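Zokus Z2 Household Task Platform

Supplier: Brirkmont
Category: Mobile manipulation / domestic tasks
Status: Available to evaluation customers
Page updated Monday, December 22, 2025

Overview

The Zokus Z2 is a two-armed legged platform supplied with the Anghel task library, a set of trained household and light shop-floor routines. It is sold for evaluation in homes, show apartments, stockrooms and small retail units. It is not sold as an appliance. Buyers should plan for a trained operator within reach of the stop control whenever the arms are powered.

This page covers the tidying module, which handles shoes, folded towels, empty bins and boxed goods up to shoebox size. Kitchen and laundry modules are listed separately.

What the tidying module does

The module takes an item from a floor or shelf, carries it a short distance and sets it down in a named place. Places are taught once, by hand, and stored by room. A shelf can be divided into as many as 11 places.

Pairing is handled as its own step. The software matches left and right by outline and color, then puts the second shoe beside the first. Two pairs of the same model in similar pale shades remain a known source of error, and the operator is asked to confirm before the second shoe is moved.

Low shelves are harder than high ones. The hand has to come in under the board above with the wrist nearly level, and the upper shelf shades whatever is below it. Placement on an open top shelf is more reliable, although a shoe put down too close to the end will be left there unless the edge check is turned on. The edge check is off by default in version 7 of the library and adds a second look after each release. 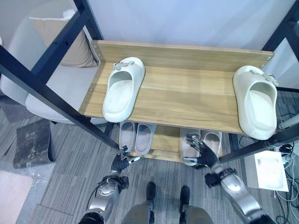 Soft slides and sandals are the recommended starting items. They have a wide opening, no laces and a sole stiff enough to hold its shape under a light grip. Lace-up boots are not supported. Shoes with heels can be carried but not reliably stood upright.

Test results

Brirkmont ran the tidying module through 308 pick-and-place attempts in September, on two shelf types and three floor coverings. Of these, 147 were completed with no operator input. The remainder needed a confirmation, a repeat grip or a manual reset. Results from the low shelf were clearly worse than those from the top shelf. Full logs are supplied with the evaluation contract.

"A person does this job without looking," says Sânziana Enache, test lead at Brirkmont. "The platform can do it, slowly, in a room it has been taught. We would not tell a customer more than that."

Site requirements

Hard floor or low-pile carpet, level, no loose rugs in the work area
Cables routed along the wall or covered
Shelving fixed or heavy enough not to shift when touched
Clear standing space in front of each taught place
Even room lighting; direct sun on pale items reduces grip accuracy

Supplied with the platform

Two multi-fingered hands, fitted
Operator stop control with charger
Anghel library, tidying module, single site license
Grarkis storage cradle and lifting strap
Printed setup guide

Not included

Wall fixings, shelving, floor preparation and operator training. Training is booked through Brirkmont and must be completed before the arms are enabled.

Ordering

Evaluation units are leased, with the option to purchase at the end of the term. Quotes are prepared per site. Send a floor plan, the shelf heights and a list of the items to be handled.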